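Every March the trade shows bring a fresh crop of kitchen robots, and every March I am asked if it is time to stop washing up by hand. My answer is still no. Flamum and Gurier both sell the idea of a finished helper. What they have is an arm that does well at one job when everything is put where it expects.
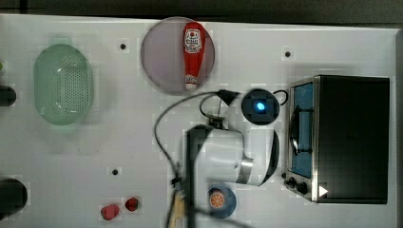

Clearing a table is a harder job than it sounds. A dishwasher knows where the plates are because we put them there. An arm has to work that out, then choose how to take hold of each thing. A ketchup bottle lying on a plate has to come off before the plate can move, and half an orange in a small dish needs a lighter grip than the bottle does. A child of six manages this without thinking.

Berchtold's machines have packed boxes for years, and I would trust one on a shop floor tomorrow, where the boxes are all alike. Kitchens are different every evening. I would give it longer than the two years Drornon promises.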